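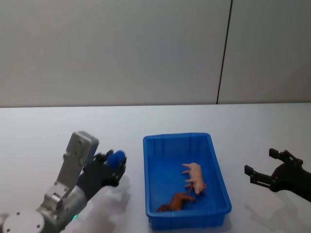 A white table against the gray wall, Flernham office. (Nazanin Golestani/Flernham Resettlement Project)

Progress report to the Brarkik Fund
Submitted 09/11/2021 by Renu Yadav, program manager

Since our July report we have opened 260 case files for families seeking evacuation or onward travel. Most came to us through relatives already living in Flernham. Intake is handled by Feven Gidey and Morag Mowat, who work from the same form so that files can be passed between them.

Housing. We hold leases on 11 apartments, all of them in the Tănase building. Nine are occupied. The other two need working heat before we can place anyone, and the landlord has given us a repair date in writing. Rent is within the budget line you approved.

Legal help. Lutz Meinecke has filed humanitarian parole applications for eight families. We have receipts for all of them and no decisions. Filing fees are the line most likely to run over — we ask permission to move unspent travel money to cover them.

Interpreters. Dari is covered. Pashto is not. We lost one interpreter to a full-time job and are paying by the hour through Flullska until we can hire, at a higher cost than planned.

Schools. The district has agreed to enroll children before their vaccination records are complete, provided a clinic appointment is booked. Morag keeps the list.

Still open: the second half of the transport grant, and your answer on whether storage costs are allowed. Receipts and the budget table are attached separately. Questions on the figures should go to Nazanin Golestani.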